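Ticket 3575 - arm stops mid-demo, open day kitchen cell
Opened by: Oriana Durán
Assigned: Bartosz Witkowska
Priority: high (visitors from Premitz due at 2)
Status: monitoring

9:40 Oriana
Arm at the sink quits partway through the dish routine. No crash, no bang, just holds where it is. Program screen says "waiting for grasp" and sits there till timeout. Did it on three runs out of four. Telma has the first school group in the hall already, stalling them with the slides.

9:52 Bartosz
Is it the same spot each time? Send the log from the last run please, not the whole morning.

10:05 Oriana
Not the same spot. Twice on the spatula thing, once on a mug. Log attached, 1,022 lines, sorry, couldnt trim it on this laptop.
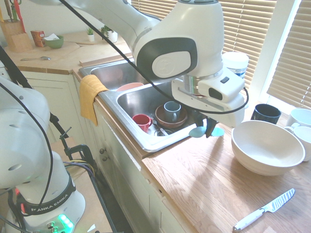
Grasp timeout was set to 2,000 ms. Pretty sure it was longer at the rehearsal. Did somebody load the old Arancibia settings?

10:11 Bartosz
Yes. Looks like Lautaro restored the backup last night after the network swap. That file has the short timeout AND the old finger width. Stop the routine, don't just raise the timeout. Load Mutau config, the December one, then home the gripper before anything else.

10:30 Oriana
Loaded. Homing failed first try, "gripper not ready". Restarted the gripper service, second try ok. Width reads right now.

10:34 Lautaro Cisternas
That was me, sorry. Backup had no date in the name so I took the top one. Will rename them.

10:48 Bartosz
Fine. Run it slow, open and close over the counter first, then the knife pick, half speed. Visitors stay behind the tape untill I say so. Elaine on the stop button.
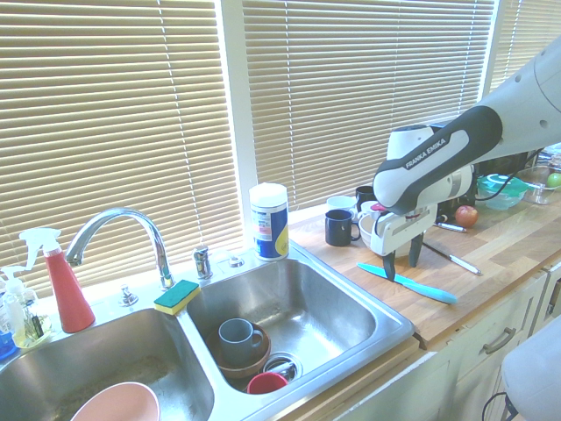
2 min read

11:06 Oriana
Half speed, five cycles, no timeout. Elaine Arruda had the button the whole time, didn't need it. Going to full speed for the mugs only. Knife stays at half for the visit, ok?

11:09 Bartosz
Ok. Leave it at half all day. If it hangs again grab the log BEFORE restarting, we lost the first one that way.

11:25 Oriana
School group in. Two full runs, both finished. Lots of questions for Telma. Keeping this open until Premitz have been through.

Contact: Jindau support desk | © Jindau | Back to top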